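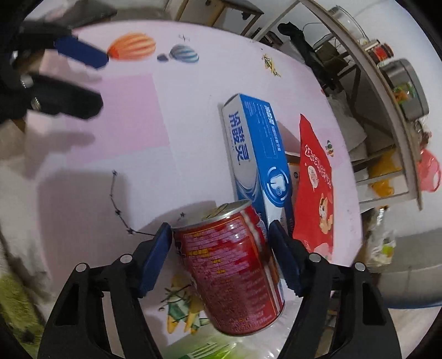

Brollivia two-finger gripper kit, hand-held version

Assembly took me two evenings at the kitchen table. The four pivot pins went in square and the dark blue pads bond well to the black fingers. Smooth cans and cartons suit it. The trigger spring is too stiff, and the manual skips the cable routing.

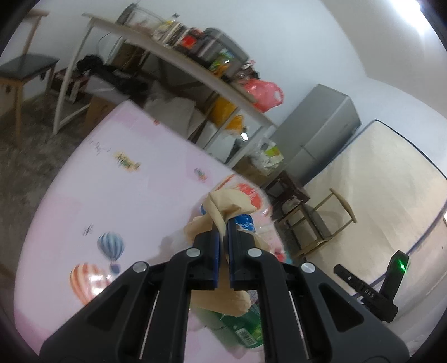

Banddale, July

Paper bags need a slow close. The pads pinch a folded edge cleanly, and the green LED on the side tab is easy to see in a lit room. Spare pads should be in the box. Mine came from Skallano.

Dae-han Ra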